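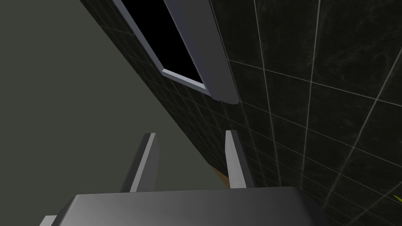

*Wrist view, kitchen scene, gripper open, nothing held. Dark tile wall and the window.*

July 5, 2023

Continued the camera ablation for the two-arm policy in the simulated kitchen. The question is still the same one from the Burnon runs: does the policy need the wrist views, or can it do the reach with the head view alone?

Setup is same as last time except the texture set, which is now Kerslake. I trained with 286 demos and kept 3 seeds for each condition. Evaluation is 200 episodes per seed, start poses shuffled, same list of start poses for all conditions (file is in the shared folder, please do not regenerate it).

First observation. With wrist views only, the arms often stop early when the gripper looks along the tiles. I think the grid of grout lines is a problem for the encoder. It is regular, so a small shift of the camera gives almost the same features, and the policy does not know how far it has moved. I have no proof yet. In the plain-wall version of the scene the early stops are less frequent, but I ran only one seed there.
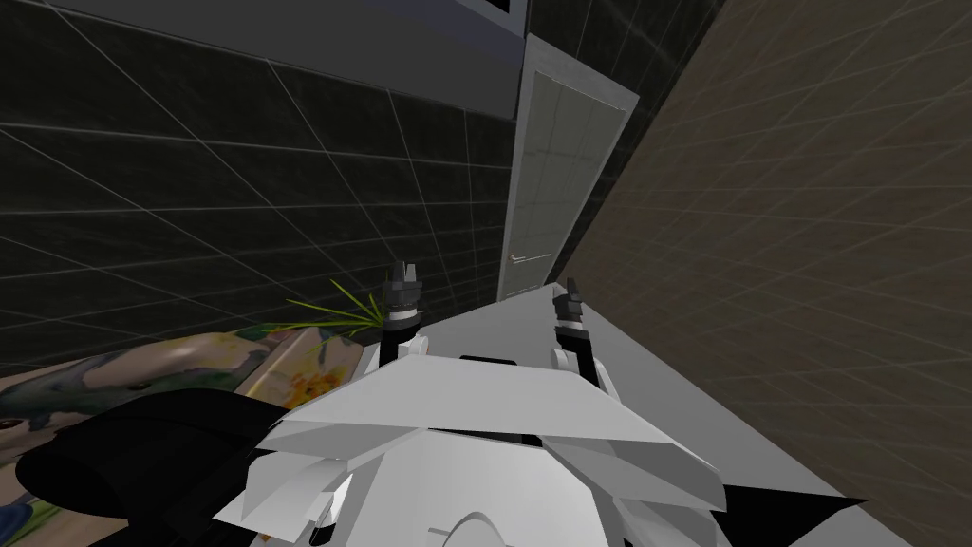 Second observation, about the head view. Here the failure is of another kind: the reach direction is good, but the final height over the countertop is wrong, and it is usually too high. The arm itself covers part of the view in many poses, so maybe depth is difficult to get from this camera when the elbow comes forward.

Both views together is the best condition in all seeds. The gain over head only is smaller than I expected from the Diremstead report, but they used a different action space, so I should not compare directly.

One mistake of mine: for nearly 2 hours the evaluation used the old normalization file. Those logs are moved to "bad_norm", do not use them.

To do:
- repeat plain wall with the other seeds
- random tile scale, instead of random tile color only
- ask on the Narnville list if somebody has crops at higher resolution for the wrist encoder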